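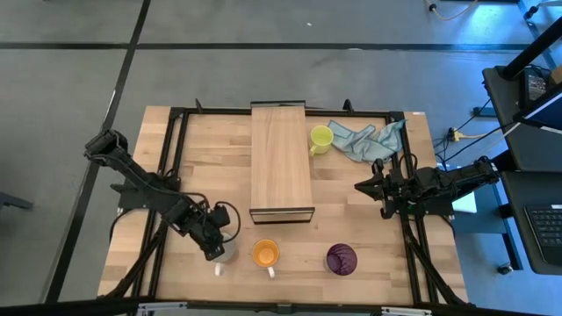
White mug on a wood table.

The well at my father's place quit in August, while he was rinsing a tomato. He called me at work to tell me. He said the faucet coughed, gave him a cup of brown water, and stopped.

"Is it the pump?" I said.

"I don't think so."

"Did you check the breaker?"

"I checked the breaker before I called you."

I drove out after work with two cases of bottled water and the camping jugs. It's a long drive to Mustov and the last part is gravel. He was sitting on the step with the tomato next to him on a paper towel. He'd eaten half of it.

We lowered a fishing weight down the casing on a length of string. He had done this before, in other dry years, and he had a mark on the string in red nail polish for where the water used to be. We got to the mark and kept going. When the weight touched bottom he pulled it up and felt along the last few feet with his fingers.

"Mud," he said.

He wound the string back around its piece of broomstick and put it in the shed where it belonged.

My grandfather had that well dug the year my father was born, so it was 56 years old and so was he. He liked to bring that up. When his knee was bad he said the well was in better shape than he was. Now he didn't bring it up.

There were two drillers who would come that far. One was Jaslow Well and Pump, over in Drutum, and the woman who answered the phone there said they were booked into December. The other was Rocha Drilling. The man at Rocha said he could come out and look, and if my father wanted to go ahead he would need a deposit of $1,586, which covered moving the rig and the first part of the hole. After that it was by the foot.

"How many feet?" my father asked him.

"I can't tell you that."

"What did the neighbors get?"

"One of them got water at 140. One of them I took down to 300 and he hauls his water now."

My father thanked him and hung up. Then he did the arithmetic on the back of a seed envelope, and when he was finished he turned it over and put the pencil on top of it.

I stayed the weekend, and then I took some of the vacation I'd been saving. We got used to it quickly. There was a jug on the counter for drinking and a bucket by the toilet, and we washed dishes in the smallest pan that would hold them. I learned how much water I had been using to brush my teeth. He shaved every third day. In the evening we drove to the fire hall, where there was a spigot on the side wall that anyone could use, and we filled the jugs in the bed of the truck while it was still light.

He talked more on those drives than he did in the house. He told me he had thought about selling, before this. He'd had a man out from Drutum to look at the land the year before, in the spring, when everything was green and the creek was up.

"You didn't tell me that," I said.

"I didn't sell it."

"What did he offer?"

He told me. It was more than I would have guessed.

"He wouldn't offer that now," my father said. "Not with a dry hole in the yard."
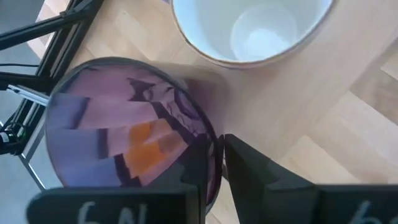

We hit a rut and the jugs knocked together behind us. I asked him why he hadn't taken the money and he drove for a while without answering. Then he said that he'd meant to. He had gone out to the mailbox with the papers signed and in the envelope, and the flag on the box was broken, and he went back to the shed for a screw to fix it. By the time he had the flag on right the carrier had been by. So he took the envelope back inside.

"You could have mailed it the next day."

"I could have," he said.

The Rocha man came on a hot morning in a clean pickup. He walked the yard with my father and they agreed on a spot up the slope, past the clothesline, away from the septic. He stuck an orange flag in the ground there. He didn't use a forked stick or anything like that. I think my father was a little disappointed.

"It's your call," the man said. "I get paid either way. I'd just want you to know that."

"You told me on the phone."

"I tell people twice."

My father wrote the check on the hood of the pickup. His handwriting was always small, and he had trouble getting the amount to fill the line, so he drew a long stroke after it all the way to the edge.

The rig came four days later and it was as loud as you would expect. We sat in the kitchen with the windows shut and couldn't hear each other, so we played cards. He dealt. The gray mud ran down the slope in a ditch they had cut for it and spread out in the weeds behind the shed. Every so often one of the crew knocked at the door and held up a piece of paper with the depth written on it. 60. 100. At 140 my father put his cards down and stood at the window. They kept drilling.

At 180 he asked me if I wanted lunch. I made sandwiches. At 220 the noise changed, but it was only them adding pipe.

He never told me what number he was going to stop at. I had looked at the seed envelope by then, when he was out in the yard, and I knew what was in his savings account and where it ran out. It ran out at 250, if they gave him a break on the casing. I had some money of my own. I had been trying for days to work out how to offer it so that he'd say yes, and I still hadn't said anything when the knock came again.

The paper said 238. Under that the man had written "come look."

We went up the slope. Water was coming out of the pipe, dirty, a lot of it, pushing over the edge of the ditch and into the grass. The driller had a bucket under part of it and was looking at his watch. He shouted a number at my father, gallons to the minute, and my father nodded. He shouted it again and my father nodded again.

It took another week to get the pump set and the line trenched to the house. I had gone back to work by then. He called me in the evening and said it was on, and that it tasted like pennies, and the man said it would for a while.

"Are you drinking it?" I said.

"I'm running it. He said to run it a few days."

I could hear it going in the sink. Neither of us said anything for a bit. Then he asked when I was coming out to get my camping jugs, and I said he could keep them there, and he said all right, he'd put them in the shed next to the string.

Filed under: Short Fiction, Family, Rural

Contact | Submissions | Copyright of each story remains with its author | Back to top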